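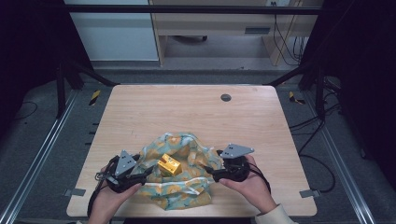 Ticket 3672: Cloth and block task, station 2

Site: Womville
Raised by: Etenesh Gidey
Assigned to: Lorcan Geraghty
Status: Open

Problem as reported
Left gripper loses its reading part way through a take. The screen carries on as normal, so you only find out when the take is rejected afterwards. Worst on the printed cloth with the gold block sitting in the folds. I had 58 rejected in June and every one went down as "operator error". I would like that changed.

09:10, Lorcan
Can't get it to fail with the table bare. Swapped the left cable for a spare and asked Etenesh to carry on as usual.

11:40, Etenesh
Failed again, same cloth. It goes when I turn my wrist in to get at the block from the side. The guide says to come in from the side. If I come from the top it holds, but then the take is marked down for not following the guide.

13:05, Bindu Marar
From the Grarneck side: the software is reporting correctly. Please check operators have done the refresher.

13:20, Etenesh
I have done the refresher. It's the same slides as the first one.

14:30, Lorcan
Sat with her for an hour. Bindu, it isn't training. With the wrist turned in, the cable pulls at the plug and the reading drops out. Taped it with some slack and had no drop for the rest of the session. Tape is not a fix. Need a longer cable or a plug that locks.

15:15, Bonifacio Pastor
Longer cables requested. Can we keep to the target of 2000 takes in the meantime?

15:50, Abenezer Abera (floor rep)
Before anyone answers that. We were told this work would take the dull jobs off people in packing. So far two packers have been moved off packing to pick things out of cloth all day, and they get the blame when a plug comes loose. Perhaps the robot will be folding and sorting by itself one day. I have heard a date for that at Belmonte and a later one at Lolitz. I'd like the target dropped until the cables are in, and the June rejects taken off Etenesh's record.

16:25, Bonifacio
Target stays for now. I'll look at the rejects.

16:40, Lorcan
Leaving this open. Still to do: fit new cable on the left, check the right for the same pull, add a warning on screen when the reading drops. Bindu to say who owns the last one.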